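Section 3. Teaching the laundry routine

By now you should have the arms homed and the Jornamari controller talking to your laptop. If the wrist feed still freezes, go back to section 2 and sort that out first, it will only get more annoying from here. I wrote this part at the Mumley shared workshop over a couple of long evenings in January, so my settings suit our machine and our floor. Treat them as a starting point!

3.1 Before you power the arms

1. Unplug the washer. We're only practicing the handling here, and I don't want a drum turning with fingers in it.
2. Swing the door all the way open. A half-open door will catch the forearm every single time (ask me about my first elbow cover).
3. Put three or four soft garments in your practice load. Leave out anything with drawstrings until you trust your grip settings.
4. Set the speed limit to 40 percent in the Manolakis panel and save it.

CAUTION: Keep one hand on the stop button whenever a gripper is near the door opening. The fingers are strong enough to pinch you badly.

3.2 Setting the grip on cloth

1. Load the profile called soft_3. It's the one I keep coming back to.
2. Jog the wrist until the cloth sits between the fingertips, then close slowly.
3. Look at the wrist view. You want a good thick fold in there. If all you've got is a single layer, open up and try again a little deeper.
4. Raise the closing force in small steps until the garment stays put when you nudge the wrist.

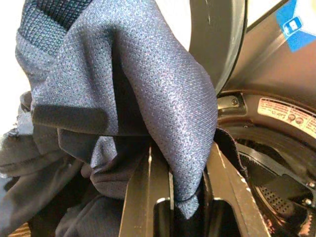
Figure 3-1. Wrist view, knit garment held between the fingertips beside the door opening.

Note: Knits bunch up nicely and are easy to start with. Slippery fabric is a pain, and I still run it at a slower closing speed.

3.3 Holding the basket with both arms

This is the fun part - and the part where I made the most mess.

1. Switch to the Javthorpe two-arm mode and wait for both status lights.
2. Bring the grippers to opposite sides of the rim and close the left one first.
3. Close the right one, then check that the clothes aren't trapped under a finger more than they need to be.
4. Lift a little, stop, and look for slack in the wrist cables before you go any higher.
5. Tip the basket slightly toward the drum and save the pose.
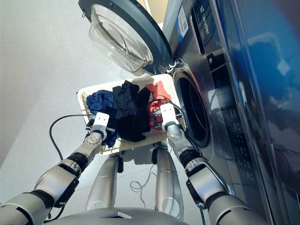

Figure 3-2. Head view, both grippers on the basket rim with the washer door open.

CAUTION: Check where your cables run every time you change the pose. Tape down anything that can reach the feet.

If the two arms start fighting each other (you'll hear it), stop, open the right gripper, and redo the sequence from step 2. Error 561 means the arms disagree about the basket width. Re-enter the width, save, and restart two-arm mode.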